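The case for the spoon

Recipes for dry grain give the quantity by volume and leave the method of getting it into the cup to the cook. Pouring from a bag is the usual choice. It is fast and the stream is hard to stop. A spoon is slower, and the person holding it decides where each portion ends.

My position is that grain should be moved from a wide bowl to a narrow glass with a spoon, every time. The bowl should be low and round. The glass should be clear, so the level can be read from the side. A large spoon suits the bowl and a small one suits the rim of a glass.

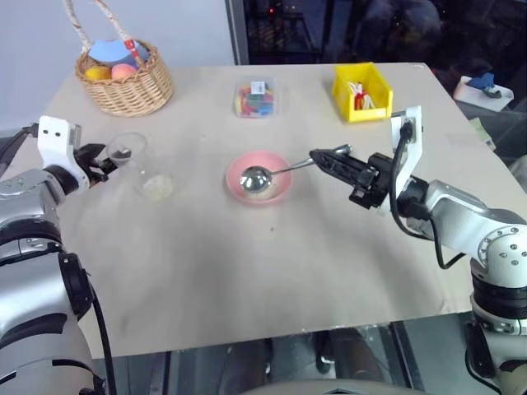
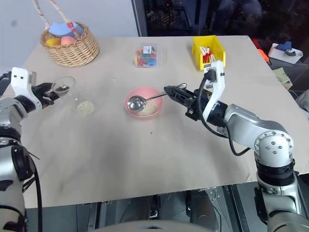
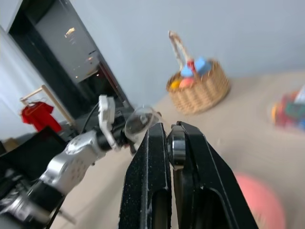
Grain in a pink bowl and in a clear glass, first two views.

Phong Hoàng objects that a scoop with a flat edge does the same work in fewer strokes. He uses the Giklow scoop and levels it with a knife. I accept the stroke count. A flat scoop does not fit a narrow glass, and at 2 tablespoons the error from one spilled edge is large. Over 17 transfers I would still take the spoon.

The remaining question is handle length. A long handle can lean on the side of the bowl between strokes, at the cost of some control at the tip. I have not settled it.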